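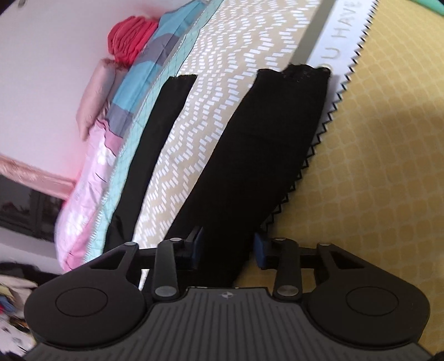 The **Skemholm Bridge** is a riveted steel truss bridge carrying a two-lane road over the Obura River between the towns of Skemholm and Fodano. Its main structure has three through-truss spans on stone piers, with a short plate girder approach at the Fodano end. The total length is 1,853 feet, measured between the faces of the abutments.

## Background

The crossing was first served by a cable ferry, which could not run during spring high water. A timber trestle followed, built by the Semon Bridge Works under contract to both towns. Ice damaged the trestle in its second winter, and the bents nearest the Skemholm bank had to be replaced before wagons were allowed back on the deck.

The towns then agreed to pay for a permanent bridge in equal shares. The Semon company was hired again, this time to supply and erect steel spans to its own design. Fodano's share was raised partly through tolls, collected at a small brick house on the west approach. The toll house survives and is used to store road salt.

## Design

Each main span is a Pratt truss with a curved top chord. The verticals are in compression under normal load and are built up from pairs of channels joined by lacing bars. The diagonals are eyebars in the center panels and built-up members near the ends. Pins connect the main members at the lower chord, while the upper chord joints are riveted.

The roadway is carried on floor beams hung from the lower chord pins. Stringers run between the floor beams and originally supported a plank deck. The planks were later replaced with an open steel grid, which reduced the dead load and let snow fall through to the river. A sidewalk is bracketed from the upstream truss.

The piers are faced with local sandstone laid in regular courses over a rubble and mortar core. Their upstream ends are pointed to break up ice. Pier 2 stands in the deepest part of the channel and was founded by means of a timber caisson. The other piers rest directly on bedrock.
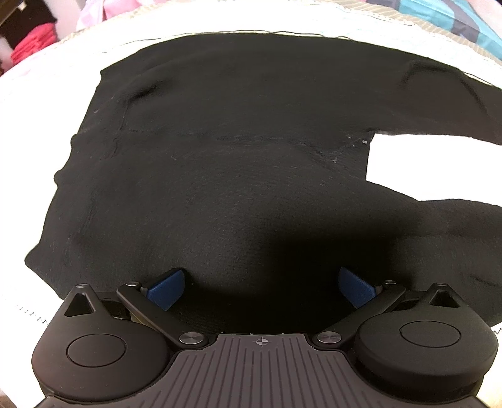

Expansion is taken up by roller nests at one end of each span. The rollers on Pier 2 were found to be seized with rust during an inspection led by Mwende Makori, an engineer with the Obura Crossing Authority. Her report linked the condition to cracks in the bearing stones below. The rollers were replaced with elastomeric pads and the stones were pinned and grouted.

## Repairs and load limits

A posted limit of 10 tons was in force for many years. It was lifted after a program of floor system repairs designed by Phong Vi, in which the corroded stringers were replaced and cover plates were added to the floor beams. The bridge is now rated for vehicles weighing up to 30 tons, with one truck per span.

Rivets removed during the work were replaced with high-strength bolts. Button-head bolts were used on the faces visible from the sidewalk, at the request of the historian Soledad Montoya, whose survey of Semon bridges lists the Skemholm crossing as the longest remaining.

## Current use

The bridge carries local traffic only. Through traffic uses the concrete girder bridge downstream. The Authority inspects the trusses every two years and the underwater parts of the piers every four. The steel is painted dark green, and the portal plates bearing the maker's name are picked out in white.

## See also

- Pratt truss
- Pin-connected bridges
- Open grid decking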